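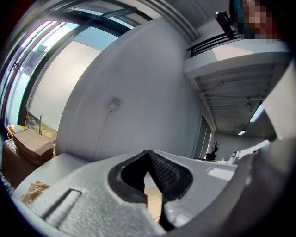

Why does Baloyi lose tracking near a window?

Mostly exposure, I reckon. Our pose estimator wants corners it can hold onto, and a big bright window next to a broad white wall gives it very few. The slats under the loft bed and the grille up by the ceiling are much better value - I'd keep those in view.

Can I raise the feature cap?

Yep, try 2000! Thandeka Nel runs hers there and it's fine on a laptop.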